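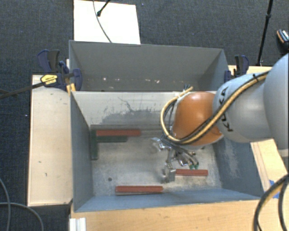 A robot arm, apparently marked KUKA, reaching into a grey metal bin.

Last winter my hot water went cold on a Monday, and by that evening I had three quotes for a new tank. The cheapest was $1497 installed. The dearest was over $2000. What I needed, as I found out two days later, was a new element and a thermostat, and the man who fitted them was gone before lunch.

I don't think the three firms were dishonest. Each of them asked how old the tank was, and when I said 11 years they stopped asking. One of them never came to the house. In the trade a tank that age is treated as finished, and the quote gets written from the age alone.

My view is that a plumber should have to look at the thing first. If a tank is leaking from the body, replace it. There is no repair for that and anyone who sells you one is wasting your money. But a tank that is dry on the outside and making no hot water has a short list of likely faults, and most of them cost far less than a new unit.

Naima Kamel ran a plumbing business in Nastville for years and she disagrees with me. She says customers who pay for a repair on an old tank ring back angry when it leaks the next year, and they want the repair money taken off the replacement. She has a point. I would still like to be told both prices and make up my own mind.

The other half of the problem is ours. Very few people I know have ever had the sacrificial anode checked. It is a metal rod inside the tank that corrodes so the tank doesn't, and once it has gone the steel starts to go too. My neighbour Othmane Younis has had his changed every 4 years and his tank is older than mine. The previous owners of my place never touched theirs, and I did no better until the power bill and the cold shower got my attention.

I would make two changes. Every written quote for a replacement should state the fault that was found, in words the owner can read. And the installer should write the anode date on a sticker on the tank, the way a garage does with an oil change. Neither costs anything to speak of.

My tank is still going. I have put $1000 aside for the day it isn't - a bit short, going by those quotes, but I'll add to it.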